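Bagging stone fruit to ripen it: what I'd bother with

Every summer somebody tells me to put hard peaches in a paper bag with a banana and wait for magic. I have doubts about the magic. The bag does help a bit, if you pick the right fruit to begin with.

1. Ignore the red. Growers like a good blush because shoppers do, and it says very little about ripeness. Check the background color near the stem - yellow is promising, green means put it back.

2. Sniff it. No smell at the store usually means no flavor at home.

3. Take it out of the plastic produce bag. Haiyan Tan swears hers ripen fine in plastic with the top open. Mine sweated and went moldy at the stem end, so I use paper, folded over once.

4. One layer only, stem side down. Stacked fruit bruises, whatever the label says about "firm variety."

5. Leave it on the counter and check every day. Press near the stem with your thumb pad, gently. A slight give is enough.

6. The banana is optional. I tried it with and without in July and couldn't taste a difference, though Baiba Ozoliņš says I used a green banana and ruined the test. Maybe.

Once the fruit gives, move it to the fridge and eat it soon. 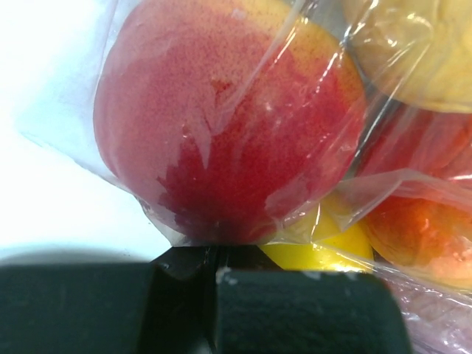

Mangoes get the same treatment in my kitchen, but they take longer and I trust the color even less. Go by feel and smell, and don't cut one early just to check.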